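Notes on the Second Arm: Cabling, Height and the Plate Task

The following is a record of work carried out in the shared workshop at Hesow during December. It is published on this blog for the benefit of members who have asked how the arm was assembled, and for those who may wish to use the bench in the new year.

Background

The first arm was retired in the autumn after repeated trouble at the elbow. Its replacement was built by the present author together with Ketsara Chareonsuk and Gilang Khoo, with advice on the wiring from Baldur Mogensen. The control software is called Flireck and was carried over from the earlier arm with few changes. Members who contributed to it will find their names in the usual file.

The total cost of replacement parts came to 451 pounds, of which 136 was spent on a single joint. Receipts are kept in the blue folder.

Cabling

The greatest share of time went on the cables at the wrist. Three arrangements were tried. In the first, the cables were tied closely to the forearm, and the wrist could not complete its turn without pulling at the connector. In the second, they were carried over the top and caught on the bracket. The third leaves a hanging loop beneath the joint and has been kept. It is less tidy than one would like. Mr Mogensen has proposed a spring guide, and the matter will be looked at again once the remaining work is done.

Members are asked not to shorten the loop. Two ties were removed by an unknown hand on Sunday and had to be replaced.

Height

The arm now works from a mount 27 millimetres lower than before. The fingers can therefore come down to the table without the wrist bending to its limit. A side effect is that the forearm passes low over the left part of the table, and nothing tall should be left there while the power is on.

The plate task

The test agreed upon was a plain one: to take up an object and set it down on a plate near the far side of the table. Zinash Sisay wrote the sequence and set the resting points by hand. Of 81 completed runs, most of the failures came from the release, with the object tipping against the rim as the fingers opened. Slowing the last part of the descent has helped. The grip itself has given little cause for complaint.

The dark plate was chosen for contrast with the white table top.
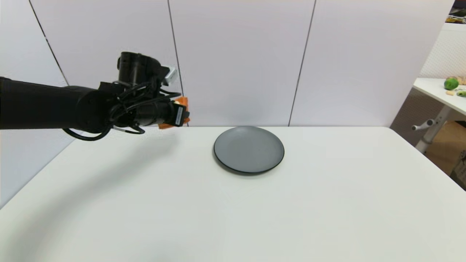 Work outstanding

The release height is to be measured again, and the figures entered in the log. Mr Khoo will print a second set of fingers with a softer face. The emergency stop button should be moved to the front of the bench before the arm is offered for general use. Members wishing to assist may leave a note in the workshop book.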